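I finally washed the living room curtains, and I can't believe I waited this long! They're heavy linen panels I found at a shop in Drisville, and for years I just ran the vacuum brush over them and called it good. Then March came, the sun got low enough to hit them sideways, and wow – gray all along the hems.

So I took them down, pulled out the hooks and soaked them in the bathtub for 2 hours in cool water with a little mild soap. The water went the color of tea. I drained it, filled it again, and let them soak once more before a gentle spin. No dryer! Linen can shrink up to 5 percent, and mine only clear the floor by a hair as it is.

My favorite part is hanging them back up damp. The weight of the water pulls most of the wrinkles out, and the whole room smells like clean laundry until bedtime.

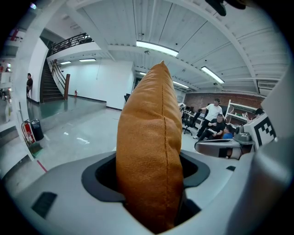
I did go over the top pleats with a steamer, because those never fall straight by themselves. Keep the steamer moving and work from the back side of the fabric. The bedroom ones are next – they're lined, so I'm going to test a corner first.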